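Pacheco (manipulation method)

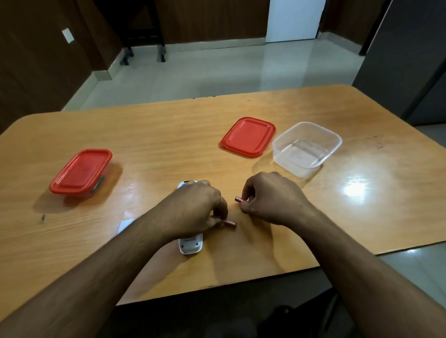

Changing the batteries of a remote control, one of the two-handed tasks used with the method. The view is from head height.

Pacheco is a method for teaching two-armed robots small household tasks from recordings of people doing them. It was developed at the Fliseck laboratory and first released in March as part of the Karevetti software package. The method uses video taken from head height, together with an estimate of where each hand is and how far its fingers are closed.

Background

Earlier work at Fliseck treated the two hands as one system and predicted a single joint movement for both. This worked for lifting trays and boxes but did poorly when the hands had different jobs, such as one holding an object steady while the other turned or pushed a part of it.

Method

Each recording is split into short stretches, and each stretch is given a role for the left hand and a role for the right. The roles are "hold", "move", "insert" and "wait". A separate controller is trained for each role, and a small network chooses the pair of roles to use next. Objects on the table that play no part in the task are left in the recordings, and the network is not told which ones matter.

Battery changing is regarded as one of the harder tasks in the set. The cells are small, the fingers hide much of them, and their direction has to be read from the ends. Storage containers with separate lids are used in another group of tasks.

Results

The training set holds 148 recordings of battery changing by 17 people. In the main test the robot made 100 attempts with Pacheco and 100 with Wollis, the older joint controller. Pacheco completed more of them. Most of its failures came when a cell was put in the wrong way round, and the remainder when a cell slipped during the change from "move" to "insert".

Limitations

The method has no sense of touch and cannot tell a cell that is fully seated from one resting on its spring. The set of roles is fixed by hand. Tasks in which an object is passed from one hand to the other need an extra step, which was added in a later version of Karevetti.

See also

Wollis (controller)
Learning from demonstration
Two-handed manipulation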